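Notebook, November – adhesive trials for the Mirkholm labels

Started at 8:40. Continued with the second lot of label stock from Kasten. The first lot is finished, results are on the earlier pages, please do not mix them up. The old rolls have the green core, the new ones have a white core.

Question for this month is still the same: why do the labels lift at the corners after some days in the cold store, when the same labels stay flat in the office. Mirkholm says the glue is bad. Kasten says the surface was dusty. I think both are a little bit right, but I want to see it on paper before I write to them.

Cut 141 strips from the new lot. Width as before, 25 mm, cut with the long ruler and a fresh blade. Six strips had a crooked edge and I threw them away. The rest went on the painted test plates, wiped with alcohol, one pass of the roller in each direction. I waited 20 minutes before the first pull.

Peel values from the morning are higher than I expected. The warm plates are all fine. The cold plates are spread very wide, and the low ones are all from the outer part of the roll. I did not see this in the first lot, but in the first lot I also did not write down from which part of the roll the strip came. My mistake. From now on the number on the back of the strip starts with O (outer), M (middle) or C (near the core).

The freezer was opened too often before lunch. The thermometer inside showed –14 at one time and it should be –18. Strips 60 to 75 were in there at this moment, so I marked them with a question sign and will repeat them.

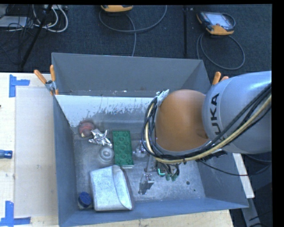 Anneliese Haberkorn thinks the wide spread comes from storage and has little to do with the glue. In her opinion the outer turns of the roll dry out when the plastic bag is left open, and she asked if I had looked at the bags when the lot arrived. I had not. Two of them are closed only with a paper clip – I checked after lunch.

So a new small series: three rolls stay in closed bags, three rolls stay open on the shelf, all for one week, then the same pull test. If she is right, the O strips from the open rolls must be clearly worse.

Counter on the pull tester stood at 1332 when I stopped. Service is due at 2090, so there is enough room for the repeat series. The upper clamp slips a little with the thin strips. I put sandpaper in it, grain 240, and it holds better.

To do:
– repeat 60 to 75, freezer closed
– ask Doğukan for the delivery note from Kasten, I need the production date
– order alcohol, the bottle is nearly empty
– new blades

Plates 9 and 12 have scratches in the paint, do not use them for peel. Stopped at 16:50.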